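Wuner Two-Hand Practice Kit for School and College Clubs

Home / Club equipment / Handling and grasping / Practice kits

Stock: available to order
Dispatch: from our Lanville store
Supplied to: schools, colleges, clubs and student teams

The Wuner kit is a set of soft and awkward objects for teams working with two robot hands. It was put together for the Asante student challenge, where each team has to pick up, bag, fold and pass things that change shape when they are touched. It can be used just as well for a term of club sessions with no competition at the end.

The kit doesn't include a robot. It is used with whatever arms your club already has, as long as there are two of them and each has a hand or a gripper that can hold something light.

What is in the box

Balloons, pale colours, unprinted
Thin white plastic bags
Two grey cloths
Printed task cards
One length of black backdrop fabric with a hem for a pole
Hand pump
Club handbook, 30 pages, stapled

Balloons and bags are used up quickly and can be bought again as a refill pack. The rest should last for several years. Cards can be wiped but not soaked.

The tasks

There are 7 tasks in the handbook. They start with lifting a folded cloth and go up to putting a balloon in a bag and holding the bag closed with both hands. Each one has a setting-out page, a scoring page and a page of notes from clubs that have tried it. Tasks can be done in any order, but the bag and balloon task is best left until the team can hold a cloth steady between two hands.

Teams driving the arms by hand and teams running a trained program use the same score sheet. There is a box at the top to say which it was. Please fill it in, as the two are ranked separately at the Asante challenge.

Setting up

Use a dark, flat table with space for both arms to meet in the middle. Hang the backdrop behind it. Blow the balloon up to the size on the card and tie it. Put the bag on loosely. Keep arm cables to the sides and check them at full reach before the first run.

Balloons should be blown up on the day. Left overnight they go soft, and scores from a soft balloon can't be compared with the others.

Safety

An adult who knows the arms must be present. Keep hands and faces out of reach while the motors are on. The balloons are latex, so check for allergies before a session. Wear eye protection. Plastic bags must be counted out and counted back in where younger pupils are present.

Details

Packed weight: almost 4 kg
Longest side of box: 520 mm
Suggested age: 14 and over
Suggested team size: three to five
Storage: dry, away from sunlight

From a club using the kit

"We bought ours in April for the Cistden robotics club. The cloth tasks went well from the start. The bag took us most of the term. The trouble was getting both index fingers to press at the same height, and in the end we slowed the right arm down and let the left one get there first. I would order a refill pack at the same time as the kit, because we ran out of bags before we ran out of anything else."
Saqib Jatoi, club leader

Ordering

Schools and colleges can order on account with a purchase order number. Clubs without an account can pay by card. Unopened kits may be returned. Refill packs can't be returned once the seal is broken.

Related items

Wuner refill pack (balloons and bags)
Spare task cards
Spare backdrop fabric
Club handbook, printed copy 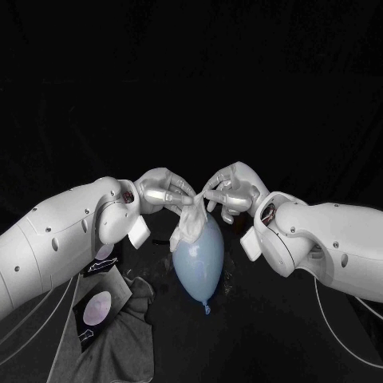

Bag and balloon task, with the neck of the bag held between two index fingers.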